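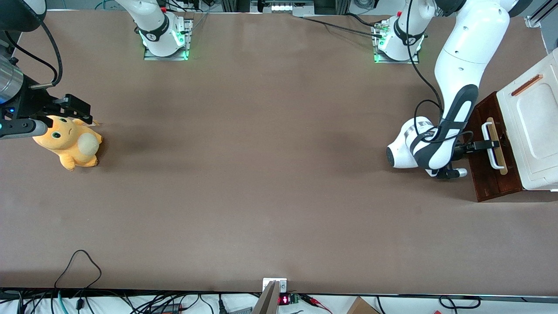

Unnithan makes and repairs soft toys in a two-storey brick unit on the edge of Drustport, and opens the ground floor to visitors once a year. I went on March 1, 2019, mainly to see how the firm handles returns, which had changed since my previous visit. The yellow-orange creature with the frown is typical of what comes back: a large round head, short feet, a pale cream round patch or tail, and several small tufts and a pointed ear sticking out near the top. Each of those is a separate place for stitching to give way. A plain bear has fewer.

Entry was by the side door, past the goods lift. Visitors signed in, left bags on a rack and were given a printed floor plan with five stops marked on it. The plan was out of date at stop two, where the cutting press has been moved to the opposite wall. The route took a little under two hours.

## Fabric store

Pile fabric is kept on rolls, horizontally, with the pile direction chalked on the core. Standing a roll on its end for more than a few days crushes the lower edge, and the mark shows in the finished toy. The store holds 48 shades. Yellows are the most awkward to match between batches, and rolls from different dye lots are never cut for the same order. Most of the short pile comes from a mill in Breltberg. The longer pile is bought in smaller amounts and was out of stock in two colours on the day.

## Cutting and sewing

Cutting is done from the back of the fabric, so that the knife parts the backing and leaves the pile whole. Steel dies are used for runs of 1,000 or more and card patterns for anything smaller. Offcuts large enough for ears go into a tray under the press. The rest is baled.

Eyes are fitted before the head is closed. The post goes through the fabric and a washer is pressed on from behind with a hand lever. A sample from each batch is then put on a pull tester. The gauge was working but the printer attached to it was not, and readings were being written in a duplicate book.

Ears and tufts are tacked to one side of the head, folded inwards and caught in the main seam. The guide gave the seam allowance as five millimetres, although the card on the machine said six. I asked which was right and was told the card.

## Filling

Fibre arrives compressed and is opened in a drum before being blown through a nozzle into the toy. Heads are filled first and firmly. Bodies are filled by weight, with less at the hips if the toy is meant to sit. A large head on a light body will not sit in any case. Such a toy lies on its side on a flat table, as the yellow one did, and is packed lying down.

The closing seam is sewn by hand with a ladder stitch, normally low on the back. The bench lamps here are good, better than those in the sewing area.

## Returns and repairs

Returns have their own room, formerly the canteen. The firm received 3,000 items last year, with a peak in January. Each is booked in, given a tag number and checked in the same order:

- head seam and neck
- ears, tufts and other small parts
- eyes and mouth
- feet
- closing seam

Anything with a loose eye is set apart and does not go back to a shop. Sound toys are surface cleaned, brushed and repacked. Machine washing was tried under the Cakier contract and dropped, as the fibre gathered in lumps in the larger heads. A repair that needs more than 15 minutes of sewing is normally refused unless the owner agrees to pay.

The tag system is the real improvement. On my last visit returns were sorted by shop, and finding one toy meant emptying a cage.

## Practical notes

Parking is limited to the front row, and the bus stops at the far end of the estate. The stairs to the viewing gallery are steep and there is no visitor lift. Ear protection is supplied for the filling area and is needed near the drum. Photography is allowed everywhere except the pattern office. The shop takes cards only and sells seconds at half price, mostly with uneven pile or a misplaced mouth.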